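Hinojosa Reading Room: where your grant has gotten us so far

Wednesday, December 1, 2021

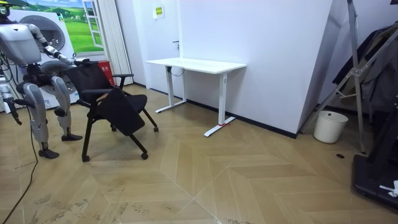 Robot and a black folding chair.

Hi again to everyone at Dolance! You asked for a page on how the adult reading program is doing, and I'm going to try to stick to a page (no promises).

Enrollment first. We told you in April we were hoping for 200 learners by the end of the year, and we're at 286. I checked that twice. A lot of the jump came from the evening groups at the Litenar branch, which we almost didn't run. We now have five groups meeting weekly, and three of them are full with a waiting list.

The Genutia workbooks are a mixed bag. The early units are great and people fly through them, but somewhere in the middle the stories turn into long pieces about mortgages and everybody gets bored, me included! I've been swapping in library books, recipes, school letters, whatever folks bring from home. One group spent a whole evening on a car warranty and loved it.

Money: we're under on printing and over on bus passes. I'd like to move what's left in the printing line over to passes for the winter, if you're okay with that. Attendance drops off when the weather gets bad and a pass really does help. I'll send the form separately.

What hasn't worked is the Saturday morning drop-in. We tried moving it later, we tried coffee, we tried coffee and donuts (popular, but people ate and left). I'm going to close it after the holidays and put those hours into a fourth evening at Litenar.

Still to do before the next report: finish the reading check-ins for the newer learners, order large-print copies, and get the website to stop listing our old phone number.

Thank you, as always. Come sit in on a group sometime!

4 shares | 2 comments

Contact us | © 2021 Hinojosa Reading Room | Back to top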